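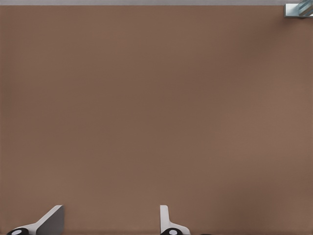

Hi Wayne and everyone,

Thanks for putting your question to the whole list, because I got caught by the same thing when I went limited and I suspect a few others have too. I've been meaning to sort out my own paperwork for ages, and I'd quite like my contracts to be as plain as that big stretch of brown up top, with nothing sitting in the middle of it. They aren't, sadly! My old template had grown bits all over the place, including a copyright clause I'd lifted from a job years ago and never read properly.

On Fri 10 November, Wayne Haslam wrote:
> Lilholm want to use two of my drawings on their
> tea tins. They've offered 2,000 for the pair but the
> contract says "assigns all rights". Is that the
> same as a licence? Deolinda thinks not. They want
> it signed and sent back before the end of November.
> Wayne

Deolinda's right, it's a different thing altogether. If you assign the copyright you've handed it over, and they can put your drawings on mugs, curtains, whatever they fancy, and you'd need to ask them before selling a print of your own work. With a licence you keep it and they get permission for the uses you've agreed - tea tins, say, in the UK, for two years.

I'd write back and ask for a licence (friendly email, no drama). When Stesell sent me the same wording I asked what they planned to do with the pattern, and it was one run of wrapping paper. They swapped the clause the next day and the fee stayed put. Tahira had a harder time with Korkix, who wouldn't budge, so she asked for more money and got 20 per cent on top.

Do check whether it says "exclusive" anywhere, and whether you're allowed to show the drawings on your own site. Mine didn't mention that at all and I had to go back and ask.

I'm not a solicitor, mind. Silvia had hers read over before she signed and was glad she did.

Could you post the exact clause if they don't mind it being shared?

Corey Doolan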